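Starnton Parish Newsletter
Memorial Benches, Book of Remembrance and Other Quiet Matters
November 10, 2020

The Book of Remembrance is back from the binder in Bratham, where it went in January for what we were told would be a fortnight. It has a new spine, and the page for the Magnusson family is attached again after several years of travelling about on its own. Entries may now be sent in for the coming year. Please keep them to 40 words. Last time we had one of 83, which was very moving and included a recipe for chutney.

Ona Krūmiņa is writing the names in by hand once more and asks for block capitals on the form, particularly from doctors. If you are adding somebody's nickname, say whether you want it in brackets. Two families fell out over this and are still sitting on opposite sides of the chapel.

Those who wish to see a page can do so by appointment, one household at a time. Ring the office and let it go on ringing. The telephone is at the far end of the corridor and so, usually, is Ülle Juška.

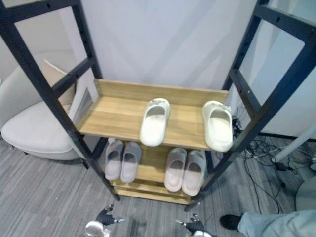 Benches along the cemetery path

There is a waiting list of 23 for a bench with a plaque, and the path is not getting any longer. Anyone willing to share a bench with another family should tell us, and we will try to match people who would have been on speaking terms. Plaques are brass, 30 letters to a line, two lines. "Loved this view" is still allowed, although the view from the lower benches is of the bus depot.

Artificial flowers

They may stay until they fade. Opinions differ on when that is. A purple arrangement near the gate has been under discussion since the spring and looks likely to outlast everyone taking part.

Words for a service

We have been asked again for help with what to say about a person in five minutes. Ülle has typed up a sheet of openings, hymn numbers and poems that are not the one about the next room. Copies are in the porch, under the stone.

Next issue: the hedge.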